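Search reviews Search Go

Flakalham Jersey Pyjamas, Kids' Character Print: worn, washed, worn again

I have bought a lot of children's pyjamas over the years and most of them go the same way: lovely in the packet, bobbly by the end of the month and halfway up the shins soon after. So I'm very happy to say the Flakalham set has been a proper find! We got ours in January and it has been in the wash more than anything else in the house.

First, the fabric. It's a soft knit with a bit of give, light enough to sleep in when the heating's on but not so thin that you can see daylight through it. Mine went in at 40 with school uniform (I didn't read the label, I never do) and came out the same shape it went in. No twisting at the side seams, which was my big grumble with the Lodhi pair we had before.

And the colour! It's a really cheerful orangey peach, with yellow cartoon faces all over it and "GAGAGA" printed in between. There are little leaves and fruits too, in thin brown and green lines, and they've stayed crisp.

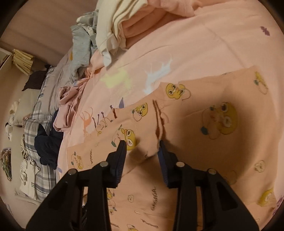 The print spread out on the bed.

Sizing is generous. I went up one from the usual and could have stuck with the normal size, though the sleeves roll up nicely and there's now plenty of growing room. The waistband on the bottoms is soft and hasn't left any marks on a tummy, and the ankle cuffs stay put even for a child who sleeps sideways.

Grumbles? The neck label is scratchy and I cut it out on the first night. I'd also love a plain version for visits to grandparents who think bedtime should be calm. And do fold the top while it's still slightly warm from the airer, as the knit creases if you leave it in a heap till morning.

I got mine from Bakthorpe, where the postage was quick and the set came in a paper bag, no hanger. I've already ordered a second in the next size up.

119 people found this review helpful
14 comments

Recent reviews
Clekero folding clothes airer
Lodhi brushed cotton single duvet set
Bakthorpe toddler dressing gown
Flakalham bed socks, two pairs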